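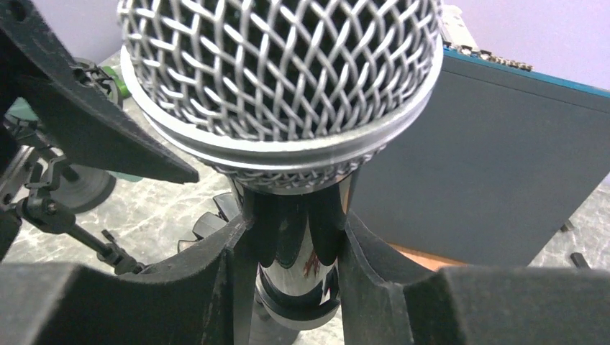
I have been sorting out the microphone corner. I use the word corner loosely, as it had spread along two walls and got as far as the airing cupboard.

It started because Maximiliano Sotomayor wanted to borrow a stand for a poetry night and I told him, with great confidence, that I had several. I did have several. I had them the way other people have several jigsaws, in that every one was missing the bit that made it worth having. A base without a pole, a pole without a clip, a clip that would have held a rolling pin but let go of any microphone you offered it. He went home with a torch and my apologies.

So, everything out. I gave it an afternoon, which became an afternoon and most of an evening, and I made the rule I always make: if I can't say what it's for, it goes. I then broke the rule over a bag of thread adaptors, because the day you throw away a thread adaptor is the day before you need it.

The handheld mics were easy enough. A dynamic mic is a simple thing to own. It doesn't want batteries or sympathy, and you can leave it in a drawer for years with a tape measure on top of it. I've sung into mine, badly, and recorded an entire series about canals on it that reached four listeners, one of whom was me checking the levels. The grilles unscrew on most of them, and the foam inside can be washed in warm soapy water. I recommend doing this before you smell it and not after.
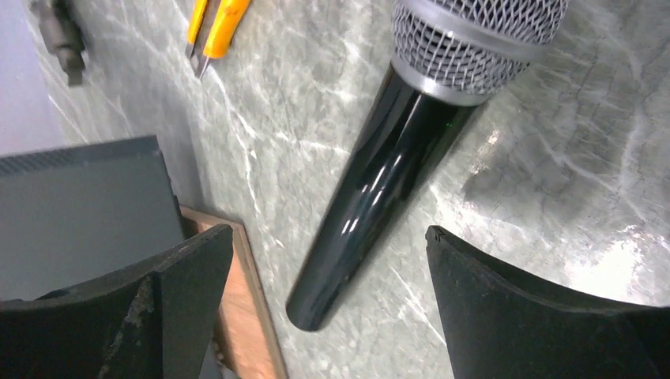

Glossy black handle, silver grille, no complaints.

Clamps next. I don't know how I came to own so many spring clamps. I bought a bag of them from Trasemier when I was hanging blankets up to deaden the room, and I'm fairly sure they have been breeding since. They're useful for holding a blanket on a curtain rail, or a script on a music stand, or the end of a cable that has made up its mind to be somewhere else. They are also very good at closing on the soft part of your hand while you're looking for the other one. I've kept the strong ones and given the feeble ones to the kitchen, where they can look after the rice.

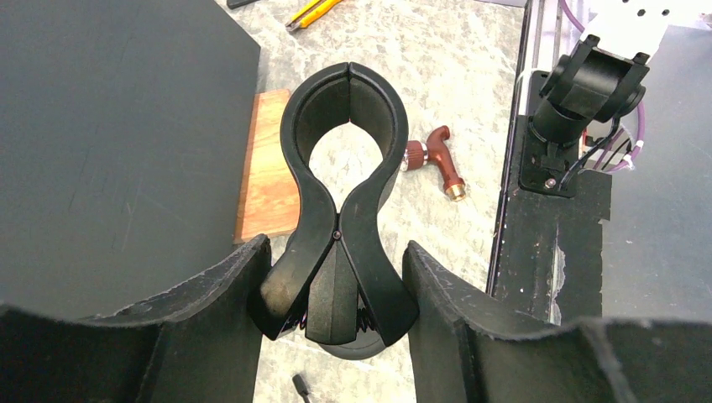 Adel Berrada: You want to keep more clamps than you think. I gave mine away in a fit of tidiness and was buying them again by November. And do the cables last, or you'll never get to the stands.

I had, of course, done the cables first. They are now in neat coils, each with a label, and the labels say things like "long" and "other long".

Which leaves the stands. A desktop stand is a round heavy base, a pole and a knob, and you'd think there was a limit to how much could go wrong with that. The knob is where it happens. Tighten it by hand, stop when it stops, and don't be a hero about it. 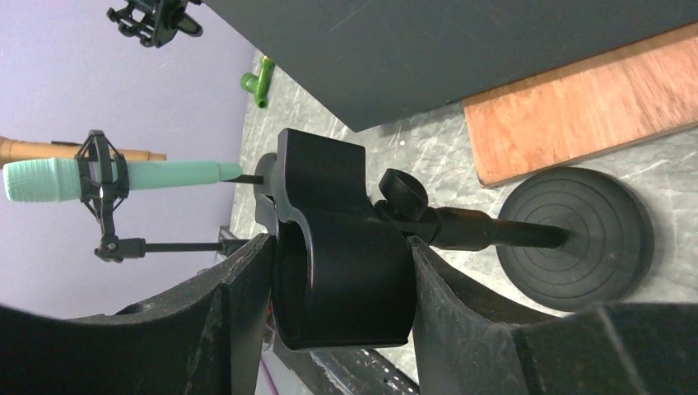 My other discovery is that a shock mount should be put away with the stand it lives on. I used to take the whole lot apart each time and store the pieces by type, like a museum, and then spend twenty minutes putting it back together whenever I wanted to record a sentence. Now it stays in one piece under a tea towel. It takes up more shelf, but the shelf was only holding a box marked Gonamov, and the box turned out to hold a smaller box.

Maximiliano has been told he can have a proper stand for the next one, clip included. He says he's got used to the torch.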